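# Clear Boxes and What They Do to the Things Inside

Clear plastic storage has displaced cardboard and opaque tubs in a large share of homes, classrooms and small workshops. The usual argument for it is visibility: contents can be identified without lifting a lid. The argument is sound as far as it goes. It leaves out the material, the shape of the walls, the effect of light and the condition of the surface underneath, all of which decide how long a box stays clear and how well it protects what it holds.
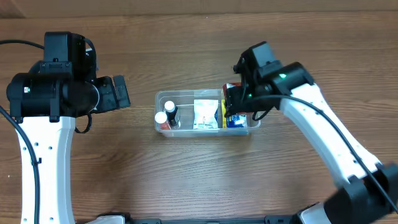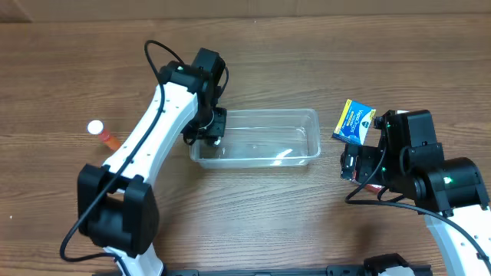

## Three plastics, three failure modes

Most clear household containers are made from one of three resins, and each fails in its own way.

Polystyrene is the cheapest to mold and the clearest when new. It is stiff and takes a sharp corner well. It is also brittle. A polystyrene box dropped on a hard floor tends to crack from the corner inward, and the crack keeps growing under load. Citrus oils and many solvents attack it. A polystyrene tray used to store orange-oil cleaner or nail polish remover will craze, then split.

PET, the resin used in beverage bottles, is tougher and resists most kitchen substances. It is less stiff at the same thickness, so larger bins need ribs or a heavier wall. It softens at temperatures a dishwasher reaches with ease. A PET bin that has been through a hot cycle often comes out with a bowed base and will rock on a flat shelf from then on.

Polypropylene is the most forgiving of the three. It flexes, it survives hot water and it makes a good living hinge. Its weakness is optical. Even clarified grades have a slight haze, which becomes more obvious as the wall gets thicker.

The resin code molded into the base is the quickest identification: 1 for PET, 5 for polypropylene, 6 for polystyrene. Acrylic and polycarbonate usually share code 7 with everything else that has no number of its own.

## Wall angle and usable volume

Manufacturers state capacity to the brim. The useful figure is lower. Injection-molded boxes have draft, a slight taper in the walls that allows the part to leave the mold. Boxes meant to nest when empty need much more taper than draft alone would require, and that taper is paid for in floor area.

Take a bin measuring 10 inches across the rim. If each wall slopes inward by 1 inch, the base is 8 inches across in that direction. Flat goods such as envelopes, fabric squares or index cards must fit the base, and the space above them along the walls is wasted. For loose goods such as screws or yarn, the taper matters very little.

Straight-walled boxes hold more and do not nest. A household that stores its empty boxes for part of the year, as happens with holiday decorations between January and December, may be better served by the tapered type.

Corner radius is the other hidden cost. A generous radius makes a box easy to wipe out and less likely to crack. It also prevents square items from seating fully.

## Scratches and haze

Loss of clarity has two main causes, and they are often confused.

Surface scratching comes from handling, from stacking and from dry wiping. Dust contains mineral particles harder than any of the common resins. Wiping a dusty box with a dry cloth drags those particles across it. Rinse first, then wash with dish soap and lukewarm water, then blot with a soft cloth. Paper towels will mark polystyrene.

Stress crazing is internal. It shows as a network of fine lines, often near the corners or the gate mark where plastic entered the mold. No polish will remove it. A crazed box should be taken out of service for anything heavy.

Light scratches on acrylic can be reduced with a plastic polish. On PET and polypropylene the same treatment usually leaves a dull patch larger than the original mark.

## The surface underneath

Wooden furniture is seldom discussed in connection with plastic storage, though the two meet constantly. Grit trapped beneath a box acts as an abrasive each time the box is slid. Damage runs in the direction of travel. Marks made across the grain are easier to see than marks made along it, and they are harder to sand out of a finished top.

Plasticizers are a second hazard. Rigid clear boxes contain little or none, but soft vinyl feet and some non-slip liners do, and over months they can soften a lacquer finish or print a permanent ring. Felt pads avoid the problem. Cork also works, provided it is kept dry.

Lift the box, do not drag it. If a box has to be moved many times a day, a thin felt mat costs less than refinishing.

## Light

Transparent walls admit light, and some stored goods do not tolerate it. Dyed thread, photographs, colored paper and many craft glues degrade on a sunny shelf. Rubber bands become sticky and then brittle. Clear storage for these materials belongs in a closed cabinet, where the visibility is still available once the door is open.

The box ages as well. Polystyrene yellows with prolonged exposure, and unstabilized polypropylene turns chalky and weak.

## Labels

A clear box still needs a label when the contents look alike from the side, as with fasteners of similar length or folded white linens. Place the label on the short wall, near the rim, where it will not hide the lower layers. Removable adhesive should be replaced every 2 years, before it hardens. Residue comes off polypropylene with vegetable oil followed by dish soap.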